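Getting your security deposit back: do this before you hand over the keys

Quick one, moving truck is coming at 4 and I want to get this up. Third apartment, third full deposit back. Same routine every time.

Start with the lease. Find the move-out section, read it twice. Look for: how much notice, who cleans the carpets, whether nail holes are on you. Mine said professional carpet cleaning with a receipt. Would of missed that.

Next, written notice. Email is fine in most places but check. Put in the date you're leaving and your forwarding address. No forwarding address, no check, or at least a very slow check.

Then dig out your move-in checklist. Don't have one? Look through old emails, there's probably a few photos you sent your mom. Anything with a date on it helps.

Ask for a walk-through before the real one. Some states make the landlord offer it, some don't, ask anyway. I asked Annick Barbier, who manages the Foluvberg building, and she came up with a clipboard and gave me a list. Oven, blinds, one closet door off its track. Fixed all of it in an evening. 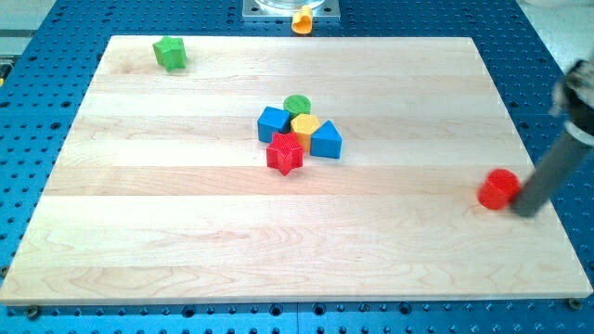
Cleaning order. Top to bottom, back room to front door. Kitchen takes longest so do it first while you still have energy. Oven racks soak overnight in the tub. Pull the fridge out. Behind the fridge is where they look.

Walls: spackle the small holes, let it dry, sand lightly, wipe. Don't touch up paint unless you have the exact can. A wrong white looks worse than the hole did.

Bathroom: caulk. If it's black, cut it out and redo it, one tube does the whole tub. Also the fan cover, pops right off.

Last day, empty rooms, take video. Walk slow, open every cabinet, run the taps. Read the meters out loud. Email it to yourself and the landlord before you leave teh building.

Keys back in person, get a signature. At my last place they tried to bill me $186 for a "missing" mailbox key. Had the signed slip. Charge gone.

After that you wait. Deadline depends on your state so look it up and put it in your phone. Day after, if there's nothing, send a short polite letter asking for the money or an itemized list.

Ok truck's here.

2 shares
2 comments

Fasine: The fridge thing is so true, lost $40 over that once. Does the video need to be one take?

Kuzmenko: One take is better imo, but I sent mine room by room and they took it fine. Get the inside of the dishwasher too!

Related
How to read a lease in one sitting
Removing adhesive hooks without taking the paint
Renting with Jerkeo: what the application asks for
Subletting for the summer, step by step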